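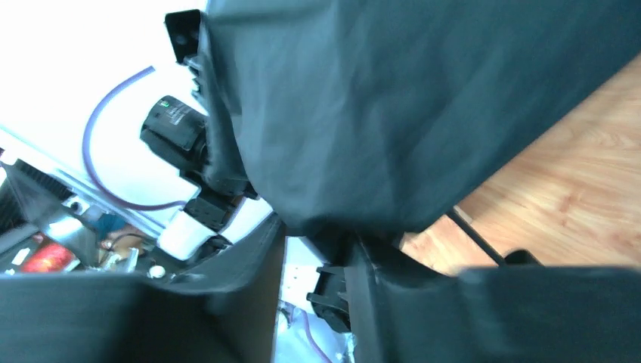
Sotska arm – frequently asked questions

What is Sotska?
A two-finger robot arm built in the shared workshop on Kwon Street. Kaj Thorlacius did the mechanical side and Myung-ja Shin wrote the control code. It picks up small parts and puts them in trays.

Why are the fingers wrapped in fabric?
Bare plastic marked the parts and let the smooth ones slip. The wrap on each finger comes off for washing. Sew the seam on the outside or it will leave a ridge right where you grip.

Do I need the cover over the arm as well?
No. We use a dark one, cut large and left loose so the wrist can turn. Clip it at the top edge and check that it doesn't hang into the fingers at full tilt.

What did it cost?
Almost $600, not counting tools. The motors were most of that.

How long do the finger wraps last?
We change them every 2,000 grips. Hae-won Pyo keeps the pattern in the drawer under the cutting table.

The arm stops halfway and the light blinks. What now?
Usually a cable is pulled tight at the wrist. Power off, move the arm by hand through its full range and look for the snag. If it still blinks, set the speed to 7 or lower and try again.

Can I use other motors?
Probably, but the brackets are drawn for ours and you would have to redo the slots.

Where are the files?
On the workshop drive, in the folder Prestano. Ask Joon-young Myung for access. The April version has the corrected bracket – delete older ones.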